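Noonan House Extended Stay: Telephone and Voice Service FAQ

Last updated 8 July 2019

These answers cover the in-room telephone service at Noonan House and the Winach annex. For internet access, see the separate network page. For television, call the front desk.

General

Do all rooms have a telephone line?

Yes. Every guest room has one analog extension. Rooms in the Winach annex have a second jack near the desk, which is inactive by default. It can be turned on for stays of 60 nights or longer by written request.

What system is in use?

The building runs a Dotora private branch exchange (PBX). Room telephones are analog and connect over the original copper pairs to gateways in the equipment room on each floor. The gateways connect to the PBX over the building network. Outside calls leave the PBX over SIP trunks.

Why are the room phones analog if the rest of the system is not?

The in-room wiring is two-pair cable that was tested and kept when the PBX was replaced. Analog sets draw power from the line, so they need no adapter and no outlet at the bedside. Replacing the cable would have meant opening walls in occupied rooms.

How many extensions are there?

The system has 297 analog ports, of which 124 are in the annex. Office, kitchen and elevator phones are included in the total.

Placing calls

How do I call another room?

Dial 7 followed by the room number. For room 214, dial 7214. Annex rooms use the same format. Wait for the tone to stop before dialing; the gateway drops digits entered in the first half second.

How do I call the front desk?

Dial 0.

How do I make a local call?

Dial 9, then the ten-digit number. Seven-digit dialing is not supported. Local calls are free.

How do I make a long-distance call?

Dial 9, then 1, then the area code and number. Domestic long distance is included for stays of more than seven nights. Shorter stays are billed by the minute at the rate on the card in the desk drawer.

Can I make international calls?

International dialing is blocked on all guest extensions at check-in. The front desk can remove the block after a deposit is placed. The block returns at checkout and also when a guest moves to a different room, so it must be removed again after a move.

Do I need to dial 9 before 911?

No. Dial 911 directly. Dialing 9911 also works. Either form sends the call to the local emergency center and puts an alert on the front desk console with the room number. The address sent with the call includes the building, floor and room.

Why do I hear silence after I dial?

The PBX waits four seconds after the last digit to see whether more digits are coming. Press # after the number to skip the wait.

Receiving calls

What number do callers use to reach my room?

Callers dial the main number and give your name or room number to the operator. Between 11 p.m. and 6 a.m. the automated attendant answers and asks for a room number.

Will the front desk give out my room number?

No. The operator connects the call without stating the number. A guest can also ask to be unlisted, in which case callers are told there is no guest by that name.

Can I have a direct number?

Direct numbers are available for stays of 60 nights or longer. A block of 700 numbers is assigned to the property, but most are held for the offices on the ground floor. A direct number is released at checkout and is not reused for 90 days. We cannot port one to an outside carrier.

Can I forward my room phone to my cell phone?

Yes, for domestic numbers only. Dial *72, wait for the second dial tone, dial 9 and 1 and the ten-digit number, then hang up. Dial *73 to cancel. Forwarding is cleared at checkout. While forwarding is on, the room phone gives one short ring for each forwarded call.

How do I stop the phone from ringing?

Dial *78 to turn on do-not-disturb and *79 to turn it off. Callers go straight to voicemail. Wake-up calls and calls from the front desk still ring.

Voicemail

How do I know I have a message?

The dial tone stutters for three seconds before it turns steady. Some sets also have a message lamp. The lamp is driven by a voltage on the line and can lag the stutter tone by up to a minute.

How do I listen to messages?

Dial 4000 from your room. No passcode is needed from the room itself. To listen from outside, call the main number, press * during the greeting, and enter your room number and passcode. The passcode has to be set from the room phone first.

How long are messages kept?

Until checkout. The mailbox is erased when the room is checked out in the property management system, and erased messages cannot be recovered. If you are changing rooms, ask for a room move and not a checkout followed by a new check-in. A room move carries the mailbox over.

What is the message limit?

Each message can run three minutes. A mailbox holds 30 messages. When it is full, callers hear a notice and are sent to the operator.

Wake-up calls

How do I set one?

Dial *55 and enter the time as four digits, then press 1 for a.m. or 2 for p.m. The system reads the time back. Hang up only after the readback; hanging up early discards the request.

What happens if I don't answer?

The system tries three times at five-minute intervals. After the third try it alerts the front desk, which sends someone to the door if the guest asked for that service in advance.

Can I set a repeating wake-up call?

Only the front desk can set a repeating call. It has to be renewed every 14 days.

Equipment and placement

Can I move the telephone?

The line cord supplied with each set is seven feet long. In most rooms that reaches the bedside or the desk, but not both. A 15-foot cord can be borrowed from the front desk. Please do not run it across the path to the bathroom or under the bed frame, where casters cut through the jacket.
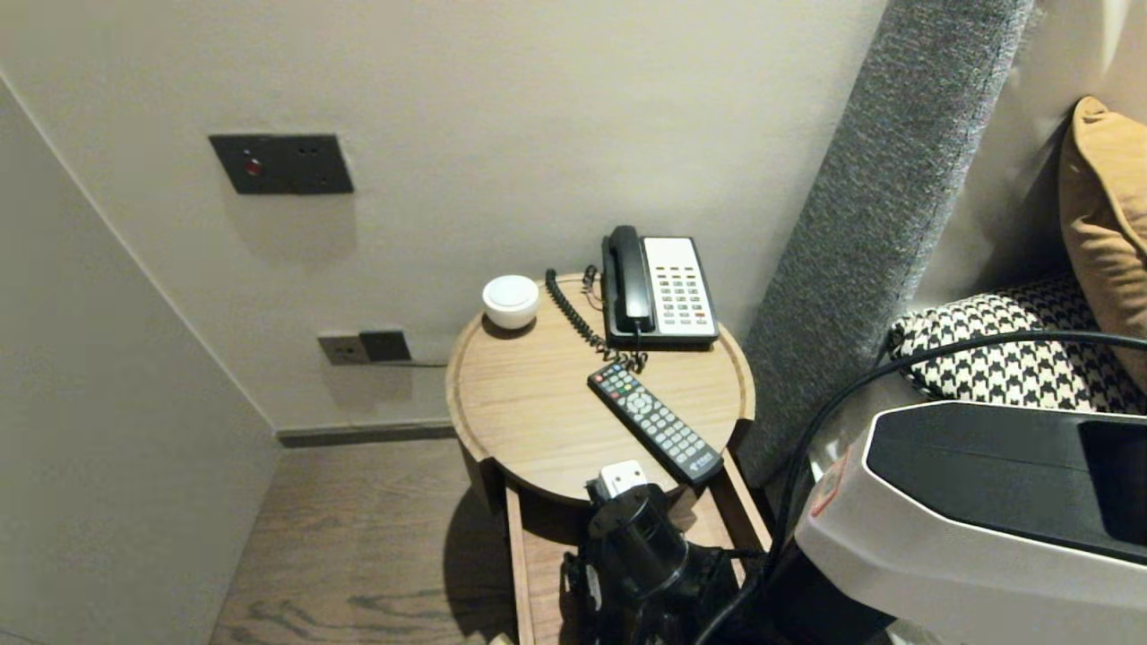 Can I use my own telephone?

Yes, if it is a standard single-line analog set with an RJ-11 plug. Cordless sets are allowed, but models that use the 2.4 GHz band will interfere with the wireless network and may be asked to be turned off. Digital and IP phones made for office systems will not work on the room jack, and some can damage the gateway port.

Can I connect a fax machine or a modem?

Fax works at 9600 bits per second with error correction turned off. Higher speeds fail often because the call is converted to packets at the gateway. Dial-up modems, medical alert units and alarm dialers are not supported. Guests who depend on a medical alert unit should tell us before arrival so that a separate carrier line can be ordered.

The handset cord is twisted. Can I fix it?

Unplug the cord at the handset end, let it hang until it stops turning, and plug it back in. If the sound cuts in and out when the cord is moved, the cord is worn. The front desk will replace it.

Are amplified or visual-alert phones available?

Yes. Amplified handsets, flashing ring signalers and a TTY are kept at the front desk at no charge. The signaler needs an outlet.

Troubleshooting

There is no dial tone.

Check both ends of the line cord and the handset cord. Try the set in another jack if the room has one. If there is still no tone, report it from the house phone near the elevator. A dead port is normally moved to a spare the same day.

I hear a hum.

A steady low hum is most often caused by the line cord lying next to a power strip or a lamp adapter. Separate the two by a foot. If the hum stays, it is in the building cable and we need to test the pair.

I hear my own voice echo.

Echo on outside calls usually comes from the far end. Echo on room-to-room calls points to a gateway setting. Note the time of the call and both extensions when you report it.

The keys don't register in phone menus.

Check that the switch on the side or base of the set, if there is one, is at TONE and not PULSE.

Will the phone work in a power outage?

The gateways and PBX are on battery backup rated for two hours. After that, room phones stop working. The red house phone on each floor is wired to a separate carrier line and is not affected.

Contacts

Service requests: dial 0, or 4100 for the telephone office, weekdays 8 a.m. to 5 p.m.
System administration: Sumathi Nambiar
Billing and deposits: Zainab Eze

Scheduled maintenance takes place on the first Tuesday of the month from 2 a.m. to 4 a.m. Calls in progress may drop during that time. The October maintenance period will run one hour longer for a gateway firmware update.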